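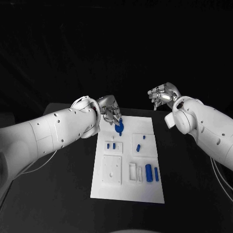 I've signed up to swim 2,000 metres in one go and I would like it noted that I was talked into this over a very good plate of chips.

Some of you will remember that last summer I couldn't put my face in the water. I could do a sort of stately breaststroke, head up like a Labrador with a stick, and that was how I'd swum since I was a child. My mum swam that way too (she'd had her hair done, you see) and I think I just copied her. It's fine for a hotel pool. It's murder on your neck if you try to do it for more than ten minutes.

Then the lido at Dristholm opened again after its long winter of being a building site, and Kusum Kushwaha from my old job started sending me messages at six in the morning saying things like "it's GLORIOUS" and "where are you". I was in bed. That's where I was. But she kept it up for weeks and in the end I went along, mainly to get my phone back to being quiet.

If you've not been, the pool is 40 metres long, which is an annoying length for anyone who likes round numbers, and it's heated to 21 degrees, or it says so on the chalkboard by the gate. The first morning I got in I said a word that made a man in the next lane turn round. You do get used to it. It takes me until the far wall, and then there's a lovely minute when your arms go sort of fizzy and you start feeling smug about everyone who's still asleep.

Front crawl, though. Oh, front crawl. I'd assumed it was the arms that were difficult, because that's the part you see from the side, but my arms were all right from the start. It was the breathing out. I was holding my breath with my face in, then trying to breathe out and in again in the half second my mouth was clear, and getting a big gulp of pool for my trouble. I did that for a good fortnight and told Kusum I simply wasn't built for it.

What sorted it was a grown-ups' class on the shallow side, taught by Anju Bhardwaj, who is tiny and very calm and wears a bobble hat on the poolside whatever the weather. She had us standing in a row, holding the rail and humming underwater. Humming! A line of adults in rubber hats, bent over, humming into the water like a broken fridge. I hummed the theme from a quiz show, because it was the only tune I could think of. But you can't hum without breathing out, and once I'd done that a few times my body seemed to get the idea. The next week I managed half a length. The week after that I did a whole one and hung off the end grinning at a complete stranger.

The other thing she told me was to slow down. I'd been thrashing along as though something was after me, and arriving at the wall with nothing left. "Swim it like you're early," she said, and I've had that in my head ever since. I'm never early for anything, so it takes some imagination.

Bits and pieces I've learned, for anyone thinking of starting:

Goggles are worth trying on in the shop. I bought my first pair online and they left me with rings round my eyes until lunchtime, and still let water in on the left. The pair I've got now cost less and fit me properly.

Take a flask and leave it where you can reach it, lid already loosened. Your fingers will be no use to you when you get out. I once stood in the changing room fighting with a thermos for so long that a teenager took it gently out of my hands and opened it for me.

A towel with a hood looks silly and you will want one by the end of September.

Eat something first, but not porridge. I know everyone says porridge. It sat there like a brick. Half a banana and a cup of tea does me nicely, and then a proper breakfast afterwards at the Lodhi, across the road from the lido, where they do a masala omelette with so much green chilli in it that you're warm through before you've finished. I'd go for the omelette even if I never swam again, to be fair.

So, the chips. We'd driven over to Arneck on a blowy afternoon to look at the sea, with no plans to get in it, and there was a poster up in the chip shop window for the July swim across the bay. Kusum read it out. I said how nice for them. She said it was just fifty lengths of our pool, if you thought about it, and I had a mouthful of haddock and couldn't answer quickly enough, and by the time we'd got back to the car she had both our names down.

The most I've done without stopping so far is the day before yesterday's effort, which my watch put at 1,630 metres. The watch and I don't always agree (it thinks I was in a car park for part of it) but I'll take it. I had to get out at that point because my calf had cramped up and I was swimming in a curve. Anju reckons I'm pointing my toes too hard. I reckon I'm forty-nine.

What worries me more is the sea itself. There's no line on the bottom to follow! At the lido I stare at that black line the whole way and think about what's for tea. In the bay there'll be weed, and waves, and other people's feet, and I have feelings about weed. We're going to have a practice at Grendden first, where it's sheltered and you can stand up for a long way out, and I've been told I need to learn to look up every few strokes to see where I'm headed. I tried it in the slow lane this morning and swallowed rather a lot, then swam into the rope.

If anyone's done the Arneck one before, do leave me a comment. I'd especially like to know about the weed, and whether there's anywhere decent to park.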